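Part 3: Emptying, Cleaning and Restarting the Top Freezer

This is the third part of my set-up guide for the Purnus kitchen corner. If you followed part two, you have the table and the fridge in their places and you can get to both without moving anything else. If you skipped it, go back, since half of what I say here depends on where the table ended up.

I'm working with a two-door model, freezer on top, refrigerator below. Yours may have the handles or the hinge on the other side. That's fine, just swap left and right as you read.

Before you start

You'll want:
- a cooler or an insulated bag (mine is a Fustia, any will do)
- two old towels
- a soft cloth and a bowl of warm water with a little baking soda
- a clear table right next to the fridge

I can't say enough good things about having the table there. I tried doing this job with everything on the floor last October and my knees complained for a week!

CAUTION: Don't chip at ice with a knife or a screwdriver. The inner lining is thin plastic and a hole in it can mean the end of the whole appliance.

3.1 Check the gap

1. Look down between the table and the side of the fridge. You should see a gap all the way to the bottom.
2. If the table touches the side panel, slide the table away. Leave the fridge where it is.
3. Open the freezer door all the way and make sure it doesn't bump into anything. 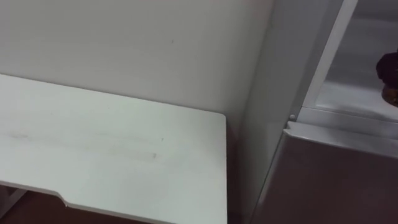
4. Wipe the tabletop before you put food on it. White tops show every smear (mine picks up gray ones that I swear come back overnight), and a damp cloth with a pinch of baking soda takes care of most of them. Go gently, and dry it afterward.

Note: A narrow gap is fine on the side next to the table as far as I'm concerned, but your appliance booklet has the final word on how much air it wants. Mine came with a Zavala booklet of 134 pages, and the spacing chart was hiding near the back.

3.2 Empty and defrost

1. Move the food into the cooler. Meat at the bottom, bread on top - squashed bread is a sad thing to find later.
2. Turn the fridge off and pull the plug.
3. Lay one towel on the freezer floor and hang the other over the front lip so it catches the drips.
4. Leave the top door open and the lower door closed. The food down there will hold its cold for a while if you stop peeking at it.
5. Wait. A light coat of frost goes quickly, a thick one can take the whole morning.

CAUTION: Keep drinks and bowls of water well back from the plug. I like to have something to sip while I work, but I park it on the table with the cap screwed on.

3.3 Clean the inside

1. Take out the wet towels and wring them into the sink.
2. Wipe the back wall first, then the sides, then the floor of the compartment. Working downward saves you doing the floor twice.
3. Do the inside of the door next, including any little recesses. Crumbs love those.
4. Run a dry corner of the cloth around the hinge at the bottom of the freezer door. No soap and no water there.
5. Wipe the top lip of the lower door. Dust and drips settle on it and you only notice with the freezer open.
6. Dry everything well. Whatever water you leave behind turns straight back into frost.

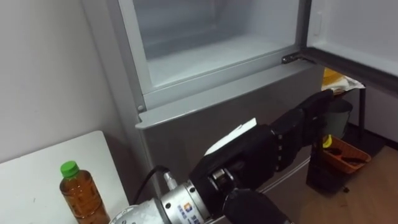

Devex

3.4 Switch it back on

1. Close the freezer door and check the seal all the way around. Slip a piece of paper between the seal and the cabinet, shut the door, and tug. It should resist.
2. Plug in and set the dial to the middle.
3. Give it time to get cold before you put the food back.
4. Load the freezer a bit at a time, and keep food away from any air vents.

Note: If the paper slides out with no resistance, clean the seal with warm water, dry it, and try again. A seal that still won't grip probably needs replacing.

I repeat sections 3.2 and 3.3 whenever the frost gets as thick as a pencil. Write the date on a bit of masking tape and stick it on the side panel, or you'll forget like I did.

Part 4 covers the shelves in the lower compartment.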